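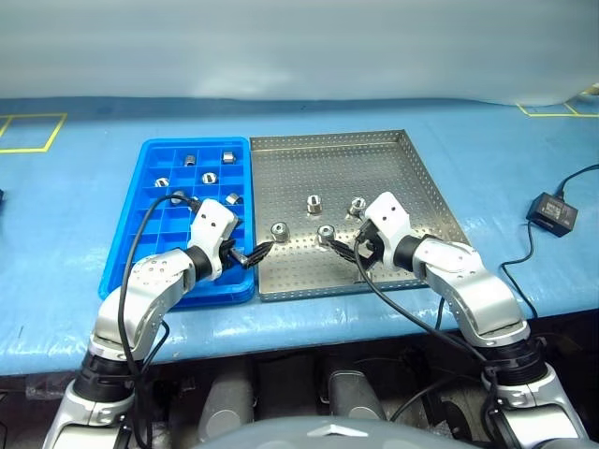 Sorting bench, fittings between the blue compartment tray and the perforated steel tray.

Ticket: fittings going missing between trays
Raised by: Halvard Lie
Site: Hulach workshop
Opened: 18/03/2023
Status: open, waiting on parts

Reported fault
The wash log for the small fittings doesn't agree with the bench sheet. Batch of 400 went in, and we came up 14 short at the far end. Kpodo stores say the bags were full when they left them. They always say that.

First reply, Rocío Cabello
Suggested the fittings are dropping through the holes in the steel tray. I don't buy it. The holes are small and a fitting doesn't go through, whichever way you turn it. I tried 130 of them one after another and lost none. Please don't close the ticket on that theory.

Second reply, Aslak Viklund
Says the plastic sheet is to blame. It wrinkles, and the front of it hangs down over the lip of the table, so anything that rolls has an easy way to the floor. More likely, I grant. We swept under the bench and found 6. That leaves eight unexplained, and I would like to know where Aslak thinks they rolled to.

Tried so far
- Taped the sheet down at the back. No change.
- Stood the fittings on end in the steel tray so they can't roll. Slower, and the shortfall on the next batch was smaller, but one batch proves very little.
- Pushed the two trays together so there is no gap to drop one into. They drift apart again by lunch.
- Asked Priltton for a blue tray with deeper cells. They sent a brochure.

Still to do
Weigh the bags before they are opened. I asked for this in June last year and was told the scales were accurate "enough". Also check the rim of the blue tray, where a fitting lying on its side could get knocked over the edge.

Not closing until two full batches agree.

Shares: 3 | Comments: 3

Kjell Kristiansen
Same trouble at Jestevitz. We changed the sheet for a rubber mat and it got better for a while. Then it didn't.

Selim Öztürkmen
Has anyone counted what's in a bag before blaming the table?

Halvard Lie
Selim, see "still to do". Bring scales.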